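Misstead Lodge Opens Its Winter Season with Guided Stays in the Semlow Valley

Posted 2021-10-19

Misstead Lodge is pleased to confirm that its winter program will begin with the first snow on the upper trails and will continue through the end of March. Readers of this blog have followed the restoration of the property over the past two years, and I am grateful for the many letters received during that time. The lodge now offers 28 guest rooms, all of them on the valley side of the building, together with a library, a small spa and a dining room that seats every guest at one service.

The program was prepared with Lambrakis Journeys, a firm that has arranged walking and ski touring holidays in the region for many years. Under the agreement, Lambrakis guides will be resident at the lodge throughout the season and will lead daily outings reserved for lodge guests. Group sizes will be kept small, and no outing will leave without a guide who holds a current mountain first aid certificate.

The Excursions

The principal outing is the ascent to the Flekarum overlook, at 4000 feet, which may be made on snowshoes or touring skis. Guests leave after an early breakfast and return before dark. The climb from the trailhead is steady, and those who have not walked at elevation before are advised to spend a full day in the valley first. A shorter route follows the river to the old Semlow mill, where soup and bread are served beside the stove — a stop I have come to look forward to more than the walk itself.

Guests who prefer a quieter day may join the naturalist's morning, which covers animal tracks and winter birds, or may borrow maps from the front desk and walk the marked forest loop on their own. Snowshoes, poles and insulated boots are provided. Skis are not, although the lodge can arrange rental in the village with one day's notice.

Dining at the Lodge

The kitchen will serve a set dinner each evening, with a choice of two main courses. Vegetables and fruit have a larger place on the menu than in previous seasons, and guests with dietary requirements are asked to state them when they reserve. Packed lunches for the excursions may be ordered until eight o'clock the evening before.

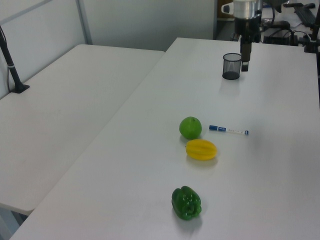
Rates and Reservations

Rooms begin at $400 per night for two guests, with breakfast and one guided outing per day included. The corner suite, which has its own fireplace and a separate sitting room, is offered at $652 per night. Dinner is charged separately, as are spa treatments. A deposit equal to one night's stay is required at the time of booking and will be returned in full if the reservation is canceled at least two weeks before arrival.

The road from Semlow is plowed each morning, but winter tires are required by the lodge from the first day of the program. Guests arriving by rail will be met at Semlow station by the lodge van, provided that the arrival time has been given in advance. Reservations may be made by telephone or through the Lambrakis office, and the front desk will be glad to answer questions on trail conditions during the week before travel.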